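3.2 Containers and placement surface

The study compared open containers used for sorting small household items. Four suppliers' ranges were reviewed, and the Koltby range was retained for the main trials because its shallow form leaves the contents in plain view. The container was a rectangular woven basket with rounded corners, sides that widen toward the top, and a braided rim. Each trial began with the container on a plain white tabletop.

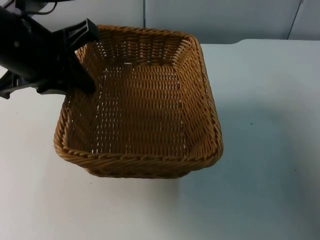 3.3 Rim and wall construction

Rim construction was recorded separately from wall construction, as the two parts are handled differently in daily use. People tend to lift or slide a small basket by its edge, while the walls hold the contents in place. Following the coding scheme developed by Sorcha Tosh for the Dravley household survey, rims were classed as plain, folded or braided, and walls as open or close weave. The basket was coded as braided and close weave.

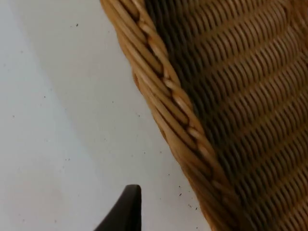 Figure 2. Braided rim and adjoining side wall of the woven basket.

The coding was carried out by 2 raters working independently. Disagreements were settled by a second inspection of the container itself. The full coding record holds 3000 entries, including those for the Pirnar and Melnyk ranges, which were not used in the main trials.

Low walls have a practical cost. A light item that rolls may strike the side and come to rest in a corner, and a larger item may stand above the rim. Both outcomes were treated as acceptable placements, provided that the item remained inside the container.

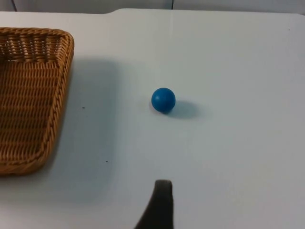 The position of the container on the table was not fixed. Participants were told that they could move it to suit their reach, and no marks were placed on the surface to guide them. Each of the 18 participants completed the session seated, with a short break at the midpoint.

A placement was scored as complete when the item rested within the rim and the participant had withdrawn from the table. A small blue ball in the basket met the first of these conditions wherever it lay on the woven floor. 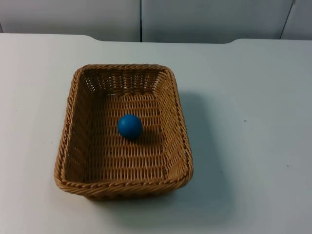
3.4 Scoring of incomplete placements

Items that came to rest on the rim or on the table were scored as incomplete. Participants were allowed one further attempt, and only the result of that attempt was entered in the analysis.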